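Subject: Re: [sim-manip] Open day at Grellerside, what was shown?
Date: Feb 1, 2021

On the list it was written:
> I missed the November open day at Grellerside. Did the Rutitz
> demonstration run on hardware or only in simulation? And was the
> wrist view shown at all, or just the external camera?

Simulation only. The arm at the Berrada stand was in pieces for maintenance, so both sessions ran in the renderer on a projector. There were 5 kitchen layouts, all on a marble counter, with the stone and wall textures swapped between runs. Clutter was fairly heavy: bowl, frying pan, spatula, an egg, an apple, a soap dispenser, even a toy house at one end.
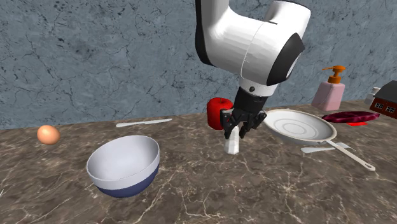
External view, gripper over the small white object.

The external camera was up for most of the talk. The presenter gave the full set as 1493 episodes, of which 264 were held back for evaluation. I asked whether the held-back ones used unseen textures or only unseen object positions. The answer was positions only, so I would treat any generalization claim with some care until the write-up is out.

To your second question, yes, the wrist view was shown, in the second session. It is much tighter. With a cup between the fingers there is still plenty of open counter in view beyond it, but most of the lower part is taken up by the gripper itself.

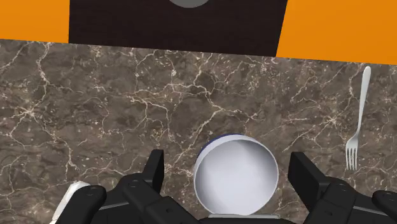
The policy takes both views at the same resolution, with no depth. Somebody asked about dropping the external one. They had tried it for two layouts and the approach phase suffered badly, while the last few centimetres were nearly unchanged. No plots for that, unfortunately.

Brornari handled the scene assets. The licence was still being sorted out, so nothing could be copied on the day. I have my notes typed up, mostly on gripper contact settings and the colour randomization ranges, and can send them off-list.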